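Support Ticket 3328
Category: End effectors – student equipment
Project: Gratine hand-held gripper, introductory robotics course
Submitted by: Course laboratory, Lonberg
Assigned to: Lirkis Equipment Support
Opened: 12/12/2019
Status: Closed with follow-up items

Summary of the request

The laboratory reports that one hand-held gripper, inventory number 588, does not return to the same closed position after repeated use. Students in the second project group noticed the fault while preparing for the object pickup exercise. When the trigger is released and pulled again, the fingertips meet, but the recorded finger opening at full closure is different each time. The group's software treats any value above its threshold as a held object and therefore reports a successful pickup when nothing has been picked up.

The laboratory asks whether the unit may stay in use for the remainder of the term, and whether the fault lies in the linkage, the sensor or the student code. The exercise is graded, and the group has asked for a decision before its next bench session.

Equipment and software

Gripper: Gratine, second build, printed links with pressed bushings
Sensor: rotary position sensor on the drive link, read by the Vörös interface board
Board firmware: as supplied at the start of term
Host software: student repository, branch "pickup-check"
Objects used in the exercise: small household items from the course kit
Other units in the laboratory: inventory number 267, same build, no fault reported

Expected behavior

At full closure the board should report a value within the closed band given in the course handout. The value should repeat from one cycle to the next. An object held between the fingertips should produce a reading clearly outside that band.

Observed behavior

The closed reading drifts upward during a session and drops back after the unit has been put down for several minutes. The drift is larger when the trigger is pulled quickly. The students also describe a slight click near the end of travel, which they could feel in the handle but could not place.

Log entry 1 – Support

Receipt of the ticket is confirmed. Please do not adjust or remove any part of the linkage until the first checks are complete. A change made at this stage would make it difficult to separate a mechanical fault from a calibration fault.

Please carry out the following and report the results in this ticket:

Restart the board with the gripper fully closed.
Run the calibration script from the course repository and save its output.
Close and open the gripper slowly, holding the body and not the links.
Repeat the same cycle quickly.
Attach both recordings, together with the calibration file.

The trigger should be pulled by the same student throughout, as grip force varies between users.

Log entry 2 – Laboratory

The calibration script was run as instructed. The closed value stored in the file is 838. During slow cycles the reading stayed inside the closed band. During fast cycles it left the band before the end of the recording and did not come back until the unit had been set aside.

The group repeated the test with a different cable and obtained the same result. The cable was then returned to its original unit. The calibration file and both recordings have been attached.

The group wishes to note that its threshold was copied from the sample code and was not chosen to suit this unit.

Log entry 3 – Support

The recordings have been reviewed. The signal is clean, with no dropouts and no sudden jumps, and a loose connector is therefore considered unlikely. A gradual shift that depends on the speed of the trigger is more consistent with play between the drive link and the sensor shaft, or with a clamp screw that has begun to slip.

The next step is a visual check of the linkage in the closed position. The fingertips should be brought together over a plain, light surface and viewed from the gripper's own camera. Attention should be given to whether the two fingertips meet evenly along the seam and whether the bushings on the left and right links sit level with each other. An uneven position would point to a bent or misaligned link, and the unit would then have to be withdrawn.

Log entry 4 – Laboratory

The visual check was carried out at the bench used for the pickup exercise. The fingertips were closed and the still below was saved.

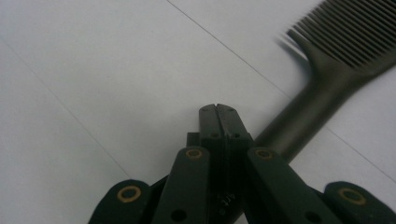
Does a closed reading that changes during a session mean that the sensor has to be replaced?

A replacement is seldom the first step. The sensor reports the position of its own shaft, and a changing value at full closure most often means that the shaft and the drive link are no longer moving together. The clamp screw should be checked first, followed by the calibration file. The sensor should be exchanged only when the reading changes while the shaft itself is held still.

Log entry 5 – Support

Thank you for the material. The fingertips are pressed against each other with a thin seam between them, and the two bushings at the upper ends of the inner link arms are level on either side of the jaw. There is no sign in this view that a link is out of position. The still cannot show play in the joints, and the following test is needed before the linkage can be ruled out.

With the board powered and the gripper closed, hold the drive link still and turn the sensor shaft gently between two fingers. Only light force is to be used. If the reading changes while the link does not move, the clamp is slipping. If the reading remains constant, please move each outer link gently from side to side and record which joint, if any, gives way.

The supervising instructor should be present for this test. Students may carry it out themselves and are encouraged to do so, as the diagnosis forms part of the maintenance topic of the course.

Log entry 6 – Laboratory

The test was completed with the instructor present. The reading changed when the sensor shaft was turned and the drive link was held. No joint in the linkage gave way noticeably when moved by hand. The same test on unit 267 produced no change in the reading.

The clamp screw on unit 588 could be turned with very little effort. It had not been tightened at any point during the term. The group's notebook contains no entry for the weekly screw check described in the handout.

Log entry 7 – Support

The cause is identified as a loose clamp screw on the sensor shaft. At higher trigger speeds the link reached its stop abruptly, and the clamp slipped slightly on the shaft with each impact. The click described in the original request is consistent with this, although it was not tested separately.

Corrective steps:

Disconnect the board.
Close the gripper fully and hold it closed.
Align the flat of the sensor shaft with the mark on the clamp.
Tighten the clamp screw with the short key from the course kit. The long key must not be used on printed parts.
Reconnect the board and run the calibration script again.
Delete the earlier calibration file from the host computer – the software will otherwise load whichever file it finds first.

The fast cycle recording should then be repeated and attached to this ticket.

Log entry 8 – Laboratory

The clamp was aligned and tightened. On the first attempt the old calibration file was still present in the group's working folder, and the software continued to report a held object with the fingertips closed. After that file was removed and the program restarted, the closed reading stayed within the band for the whole of the fast recording.

The group then ran the pickup check with the items from the course kit. Thick items were reported correctly. The thinnest item was reported as held on some attempts and as missed on others. The laboratory asks whether this is part of the same fault.

Log entry 9 – Support

The remaining behavior is a separate matter. A very thin object changes the finger opening only slightly, and the resulting reading lies close to the upper limit of the closed band. This is a limit of the method and applies equally to unit 267.

The group may address it in software. One suitable approach is to compare the reading at closure with the closed value stored in the calibration file, in place of the fixed threshold from the sample code. Another is to lift the object and use the camera view as a second check. Either approach is acceptable under the project rules, provided that it is described in the group's report along with the attempts that failed. Support will not supply finished code for a graded exercise.

Resolution

Unit 588 is cleared for use in the remaining sessions in December. No parts were replaced. The deadline for the pickup exercise is a matter for the instructor and is outside the scope of this ticket.

Follow-up items

The laboratory will check the clamp screw on every Gratine unit before the next session and record the result in each unit's notebook.
Lirkis Equipment Support will add the shaft test to the troubleshooting page of the handout.
The calibration script will be changed to display a warning when more than one calibration file is found. This item is tracked separately under the Vörös board software.
The sample code will carry a comment stating that its threshold is a starting value and must be set for each unit.

If the drift returns, please reopen this ticket and do not submit a new one, so that the earlier recordings remain available for comparison.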